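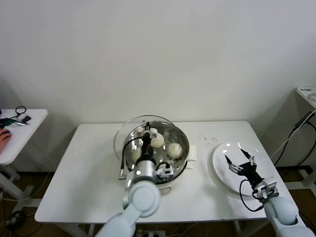
I'm writing about the little Kendano electric steamer, ticket number 383, which I'm afraid has come back to life after I told everybody it was sorted. It's the one with the white base and the shiny steel tray, and it does a lovely job when it's in the mood. Eggs sit very nicely on that tray, I must say, with all the little round holes under them, and three leaves them plenty of elbow room. The trouble is that it keeps switching itself off before they're done. On Friday mine were still runny after what should have been a full cycle, and I do like a firm yolk.

Opened by: Beverley Cosgrove, Trilisstead kitchen
Date: 01/04/2022
Status: Open (was Closed in February)

What I've tried so far, so you don't have to ask me again, bless you:

Emptied it, let it cool and filled it to the line with fresh water. It ran for six minutes and clicked off.

Swapped to the other wall socket, the one the kettle lives on. Same again.

Wiped round the base and under the pot with a dry cloth. There was a bit of chalky stuff in the bottom but I didn't like to scrape at it.

Reply from Colin Parsons, Kadden household repairs

Hello Beverley, lovely to hear from you again, though sorry it's about the same old pot! That chalky stuff is very likely your culprit. Once scale builds up on the heating plate, the plate gets too hot underneath and the safety cut-out does its job a bit too keenly. Please don't scrape it. Pour in equal parts white vinegar and water, enough to cover the bottom, leave it switched off for 20 minutes, tip it away and rinse twice. If it's stubborn, do the whole thing again. Then try a run with the lid properly down and let me know how long it goes.

Reply from Beverley

Thank you Colin. Vinegar done, and then done a second time (the whole corridor smelt like a chip shop, and Nosipho Rampersad came in to ask who'd got lunch). The bottom is bright again. I ran it with just water and the lid on and it went almost 20 minutes without a murmur, so I was feeling rather pleased and moved on to steamed buns.
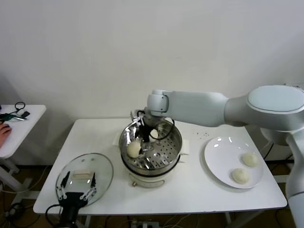
They came out soft right through, and they lifted off the tray without leaving half of themselves behind, so I've been moving them over to a plate as I go and putting the lid down on the table, well out of the way of my elbows. One small question while I've got you. Does it matter where the buns go? I'd been putting them in the middle and I wondered if I was blocking the steam.

Reply from Colin

Marvellous news! Leave a gap between them and keep some of the holes clear, and they'll be fine anywhere on the tray. I'd do the vinegar every couple of months with your water. Shall I close this one?

Reply from Beverley

Could you leave it open till I've done another batch of eggs? Fulvio Sorrentino wants his soft and I want mine hard, so that'll be 2 runs one after the other, and I'll write the times down for you on the back of the instruction sheet.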